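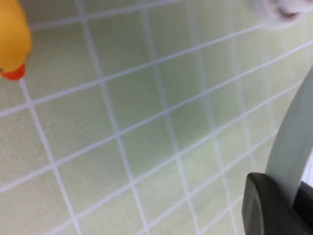 Fútbol base y cesiones -- Informe del segundo semestre

Los minutos que no se ven: jugadores cedidos en la liga regional

Planteamiento

El objetivo de este trabajo es estudiar qué ocurre con los futbolistas jóvenes cuando su club de origen los envía a otro equipo durante una temporada. He elegido dos clubes de la misma región: el Wedine, que tiene una cantera grande, y el Kenus, que recibe cada año varios jugadores ajenos. Soy estudiante de intercambio y el español es mi tercera lengua, por lo cual he preferido frases cortas y definir cada término antes de usarlo.

Llamo «cesión» al acuerdo por el que un jugador conserva su contrato con el club propietario, pero compite con otro. Llamo «minutos oficiales» a los disputados en liga y copa. No he tenido en cuenta los amistosos, aunque en los meses de verano son numerosos.

Datos utilizados

Los datos proceden de las actas de partido que publica la liga. He revisado 141 actas, todas de una misma temporada, y las he pasado a una hoja de cálculo. De allí resulta que los jugadores cedidos por el Wedine sumaron 3,296 minutos oficiales en sus equipos de destino. Los que se quedaron en el primer equipo, teniendo la misma edad, sumaron 317.

La diferencia es muy grande, pero se debe leer con prudencia. El grupo de los cedidos es más numeroso, y uno de ellos, un lateral izquierdo, jugó casi todos los partidos completos.

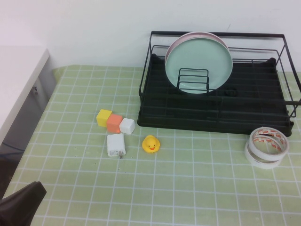

Además, las actas indican el minuto del cambio pero no el motivo. Un jugador sustituido por lesión y otro sustituido por decisión táctica aparecen de la misma manera, y esto limita bastante lo que se puede concluir sobre la confianza del entrenador. Intenté resolver este problema con las crónicas de la prensa local; sin embargo, solo existen para los partidos en casa.

El caso del Kenus

El Kenus juega en el campo municipal de Dultton, los sábados por la tarde. Su modelo consiste en completar la plantilla con cedidos en dos posiciones concretas: lateral y centrocampista defensivo. Hasta octubre casi todos fueron suplentes. Después el equipo cambió a una defensa de cinco y dos de ellos entraron en el once inicial. Un centrocampista acumuló 156 minutos antes de ese cambio y terminó la temporada como titular.
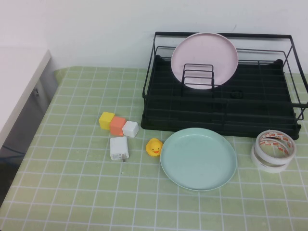 Queda la cuestión de la obligación de jugar. Algunos contratos de cesión incluyen una penalización si el futbolista no alcanza un mínimo de partidos; otros no dicen nada -- y en estos el joven depende por completo del criterio del entrenador. En el segundo caso, el jugador está en la plantilla como el plato rosa en su escurreplatos negro: bien colocado, de pie contra la barra de atrás, y sin servir todavía para la comida. La comparación es mía y quizá es demasiado doméstica, pero me ayuda a distinguir entre tener un sitio y tener una función.

El club Ljungberg, que consulté como tercer ejemplo, aplica la penalización en todas sus cesiones. No pude comparar sus minutos con los del Wedine, puesto que compite en otra categoría y sus actas tienen un formato distinto.

Resultados provisionales

En la muestra estudiada, salir cedido significó jugar más. No puedo afirmar que significara volver mejor preparado, porque para ello se necesitaría seguir a los mismos jugadores dos temporadas más. De los cedidos del Wedine, solo el lateral izquierdo tenía dorsal del primer equipo en el momento de entregar este informe.

Para la segunda versión quiero añadir las actas de copa del Ljungberg y corregir la tabla de edades, donde he mezclado año de nacimiento y edad cumplida.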